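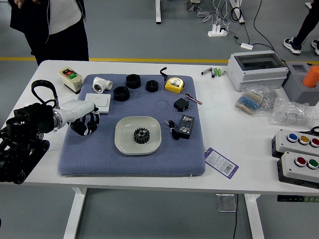
Colette Joly replied:
I would sort by job first and by size second. Plumbing goes with plumbing, even if there's only one fitting. If you put everything small into one drawer you'll be tipping that drawer out every weekend.

Search this forum Enter keywords Go

mortice_and_tom wrote:
That's how I started and I ran out of drawers in a month. What I was asking in the first post is what to do with the one-offs. I've got a white PVC tee and no pipe to go with it. I've got the gear on the plate, which fits nothing I own. The resistors are easy, they're in a bag and they can stay in a bag. It's the single things that beat me.

For those who missed the other thread, I'm clearing the back room bench and the shelf over it. The shelf is 1,220 long and 400 deep and I want everything to live on that, in boxes with lids, so the table is free to work on.

penfold88 wrote:
Bin the tee. They cost pennies. You'll never have the right size when you need it anyway.

Colette Joly wrote:
Don't bin the tee. Measure it, write the size on it in marker and put it in a box marked WASTE AND PIPE. It takes up no room. The last time I threw one out I had to drive to the merchants for the same thing in October with the kitchen sink in bits.

penfold88 wrote:
One trip. Set that against ten years of keeping boxes of fittings.

grey_heron wrote:
I'm with Colette on fittings and with penfold on gears. A loose gear with no maker's mark is scrap unless you know what it came out of. Count the teeth, measure the bore, write both on a bit of tape. If you haven't used it by next year it goes.

mortice_and_tom wrote:
I haven't measured the bore. Will do it tonight. The tape measure is no good for that, so I need to find the calipers, which are in one of the boxes I haven't opened yet.

Sandpit wrote:
What are you using for boxes? I had the Dresetti ones with the clip lids and the clips went after two winters in the garage. The boxes themselves were fine. I now use them without lids, which rather defeats the object.

grey_heron wrote:
Sista drawers here. The small ones are good but the dividers are loose and resistors slide under them. Leave resistors taped in their strips and stand the bags upright like cards in an index. Write the value on the top corner of each bag. You can flick through them in seconds and you never need to take them out to look.

mortice_and_tom wrote:
Upright is a good idea, I've been laying them flat in a heap. Mine are the blue ones and I can't read the bands without a lamp.

Sandpit wrote:
Use a meter. Bands on the blue ones are hard for everybody.

old_fusebox wrote:
Couple of points on the electrical bits. Keep the switch panel and the push-button box apart from the low voltage stuff. Mains parts in one box, hobby electronics in another, and label both. I've seen people grab a switch for a job it wasn't rated for because it was in the same tub as everything else. If the rating isn't marked on it, don't fit it.

The grey enclosure with the hinged lid I would use as storage. Put the display and the servo in it until you have a project for them. No need to buy another tub.

mortice_and_tom wrote:
I was going to use the enclosure for an outside light.

old_fusebox wrote:
Then check it has its seal and keep it empty. If the seal's gone it's a storage tub.

penfold88 wrote:
Or, hear me out, sell the lot as one mixed box. Somebody on here would take it. I got rid of 450 odd bolts and brackets that way and I haven't missed any of them.

Colette Joly wrote:
You asked me for an M8 bolt three weeks after that.

penfold88 wrote:
One bolt.

Sandpit wrote:
Does anyone rate the Barbier label maker? I'm on masking tape and it peels.

grey_heron wrote:
Had one. Labels are fine, refills are dear. I went back to masking tape and put clear tape over the top. For anything oily, use a tie-on tag.

Floltel do a card tag in packs of 2,000, which is far too many, but they keep. I've still got most of mine. Tom, if you want a few hundred send me a message and I'll post them.

mortice_and_tom wrote:
Yes please, message sent.

Where I've got to: pipe and waste in one box, the hex nuts in with them for now. Mains in a second box. Electronics in a third, bags upright, cables coiled and tied. Tape measure on a hook by the door. That leaves the gear.

penfold88 wrote:
Scrap.

Colette Joly wrote:
Measure it first.

mortice_and_tom wrote:
Calipers found, battery flat. I'll post the bore size when I've been to the shop.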